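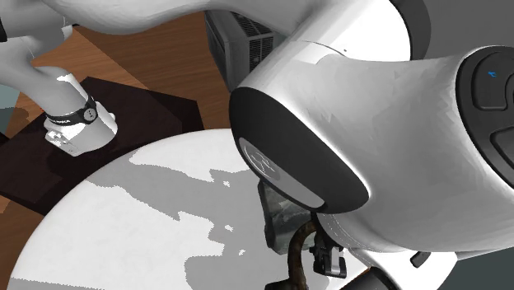
Fig. 1. Robot arm over a round white table (computer rendering).

Writing for the Stage, handout 6
Getting a new play from the desk to a first reading

Hello again, all, and thank you for such a lively session on openings. I promised to write up the part we rushed at the end, so please forgive me if I ramble a bit.

A first reading is a strange evening. You have lived with these people in your head for months, and suddenly Man-sik Oh is sitting across from you in his coat reading your heroine's father, and he is much funnier than you meant him to be. Let him be funny! Write down where the laugh came and leave it alone until you get home.

What to bring

Clean copies with page numbers, one for each reader and one spare. Pencils. A cast list with the doubling marked on it. Somebody other than you to read the stage directions (I can't say this strongly enough, you will rush them if you do it yourself). Trim the directions beforehand to what a listener needs, mostly entrances, exits and anything a character does in silence.

Length

The draft of "The Tollham Ferry" that we looked at ran to 107 pages, and Dario Fabbri, who wrote it, will tell you cheerfully that it was far too long. He didn't cut evenly. He took out one whole scene, the supper at the Bermúdez house, and found that two later scenes could now carry news the audience hadn't already heard. Try the same with yours before you start shaving lines. Take a scene out, read across the gap, and see what you miss.

Listening

Sit where you can see the listeners as well as the readers. Mark your script with a small cross when people shift about and a tick when they go still. Noemí Magaña uses wavy lines, and her scripts look like the sea by page 19, but she can read them back perfectly well a month later. Don't follow every word on the page with your finger, or you'll hear the play you wrote and miss the one being read.

Afterwards

Ask questions you really want answered. "When did you first worry about her?" gets you much further than "Did you like it?" Then leave the script in a drawer for a few days if you can bear to.

For January

Please bring a scene for two voices, no more than 1000 words, in which one person wants to leave the room and the other never asks them to stay. Getsemaní Espinoza has kindly offered to read, and so has Rocío. Send me your pages beforehand if you'd like notes in the margin.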